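Helpers wanted for kitchen robot build, Skirora workshop

Posted Oct 29, 2020

Kunis is a two-armed kitchen robot being built in the shared workshop at Skirora. The arms and base are finished. The part that is missing is a good set of recorded human movements for it to learn from, and we are looking for 8 people to help record them through November.

What you would do

You wear a white marker cube on each wrist and carry out simple kitchen jobs at a counter: picking up a head of lettuce, moving a plate, putting vegetables into a bowl, wiping down. A camera at head height follows the cubes so that the position of each hand can be worked out afterward. Each job is short and gets repeated many times. The target is 1000 good recordings across the whole group.

You do not need to know anything about robots or programming. You do need to be patient, able to stand for a full session, and willing to do the same thing again when a recording fails.

Sessions and pay

Sessions last two hours, including breaks. Pay is $40 per session, paid at the end of the day. We ask everyone to sign up for at least two sessions, as the first one goes slowly while you get used to the cubes. Daytime and evening slots are open.

What to wear

Long sleeves in a plain dark color, long pants and closed shoes. The floor is concrete and there are cables on it, so no sandals or loose laces. Take off watches and bracelets before you put the cubes on. The patterned faces must stay uncovered – push your cuffs back if they slide forward. 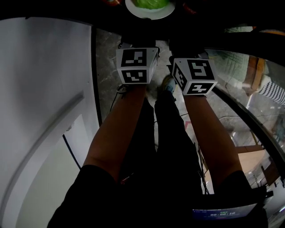 Health and safety

The robot is switched off during recording sessions. Masks are required indoors, and there is one participant in the workshop at a time. Cubes and straps are wiped down between people. Please stay home if you feel sick; you can move your slot without losing it.

How to apply

Write to the Kunis build at the Skirora front desk, or leave a note in the Arnari tray by the door. Include the times you are free, whether you are left- or right-handed, and any food allergies. Experience in a restaurant kitchen is useful but not required.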